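Cómo redactar la ficha técnica de una película antes de la reseña

La ficha se prepara durante el primer visionado y se cierra antes de escribir el primer párrafo. En Lavton usamos una plantilla de 14 campos: título original, dirección, guion, reparto, duración, formato y demás datos de producción.

1. Copie los créditos de la propia película. Las bases de datos externas sirven para contrastar — nunca como fuente única.

2. Anote el código de tiempo de cada escena que piense citar.

3. Respete las grafías de los nombres: Norbert Říha conserva sus signos.

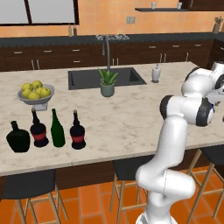 4. La continuidad se revisa en el segundo visionado, con el sonido desactivado. Elija un plano general y otro posterior del mismo decorado y compare los objetos fijos. En una cocina, por ejemplo, conviene apuntar el orden de las botellas de la encimera: una baja y muy oscura, otra negra con banda roja, una tercera alta y verde. Si el orden cambia sin motivo narrativo, registre ambos códigos.

5. Guarde la ficha en texto plano, con un campo por línea. El límite es de 2000 caracteres, espacios incluidos.

Los campos sin dato se marcan con un guion y se revisan al publicar.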